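Prüfliste Innenbereich mit Anmerkungen – Verkehrswege, Böden, Treppen
Objekt: Nolusis, Erdgeschoss und Zwischenebene
Begehung: März, Beginn 7.30 Uhr
Bewertung: i. O. = in Ordnung, M = Mangel, B = beobachten

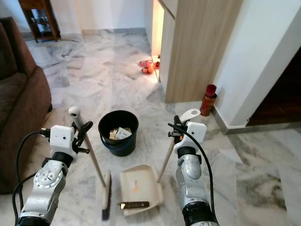
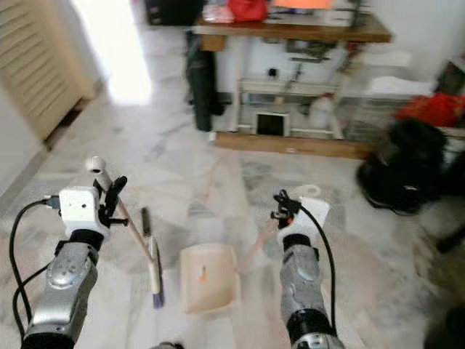 1. Bodenbeläge
Geprüft wurden Ebenheit, Fugen, lose Kanten und Rutschhemmung auf allen Verkehrswegen, Gesamtfläche 1.693 m². Eingangshalle: i. O., keine Stolperkanten über dem zulässigen Maß. Flur West: M, zwei Platten vor dem Lastenaufzug hohl, Randfuge offen. Auf hellen, grau gemusterten Belägen in Marmoroptik sind Sand und feiner Splitt schlecht zu erkennen, die Sichtprüfung ist dort mit schräg gehaltener Lampe zu wiederholen. Stielbesen und Kehrschaufel mit Stiel sind im Putzraum vorzuhalten und nach Gebrauch dorthin zurückzubringen. Schmutzfangmatte am Nebeneingang: B, Rand wellt sich auf der Türseite.

2. Verkehrswege
Hauptgang: i. O. Nebengang zum Archiv: M. Abgestellte Kartons engen die Durchgangsbreite auf 70 cm ein. Räumung sofort, Nachkontrolle durch die Hausverwaltung Demissie. Bodenmarkierung im Anlieferbereich abgenutzt, aber lesbar – B.

3. Treppen und Handläufe
Treppe A: i. O. Treppe B: M, Kantenprofil an Stufe 11 gelöst, zwei Schrauben fehlen. Handlauf links fest, rechts Spiel am unteren Konsolhalter. Bis zur Instandsetzung Warnhinweis anbringen. Die Angabe »erledigt« aus der vorigen Liste trifft für das Kantenprofil nicht zu.

4. Beleuchtung
Gemessen in Bodenhöhe, Außenlicht abgeschirmt. Anlieferung 400 lx: i. O. Archivgang: B, eine Leuchte flackert nach dem Einschalten. Rettungszeichenleuchten vollzählig in Betrieb, Prüfbuch liegt vor. Bewegungsmelder an Treppe B schaltet zu früh ab, Nachlaufzeit einstellen.

5. Türen
Rauchschutztür zum Flur West: M, schließt aus geringem Öffnungswinkel nicht selbsttätig. Schließer nachstellen lassen (Wartungsfirma Tromley). Holzkeil entfernt und einbehalten. Übrige Türen i. O.

6. Reinigungsmittel
Gebinde beschriftet, Sicherheitsdatenblätter im Ordner. Beim Grundreiniger liegt noch die alte Fassung, Austausch angefordert. Auffangwanne: i. O.

Offene Punkte aus der vorigen Begehung
Verfugung Sockel Flur West – nicht ausgeführt, Angebot Illano liegt vor.
Kantenprofil Treppe B – siehe 3.
Aushang Fluchtplan Zwischenebene – erledigt.

Nachprüfung der mit M bewerteten Punkte nach Fertigmeldung. Punkte mit B werden in die nächste Liste übernommen.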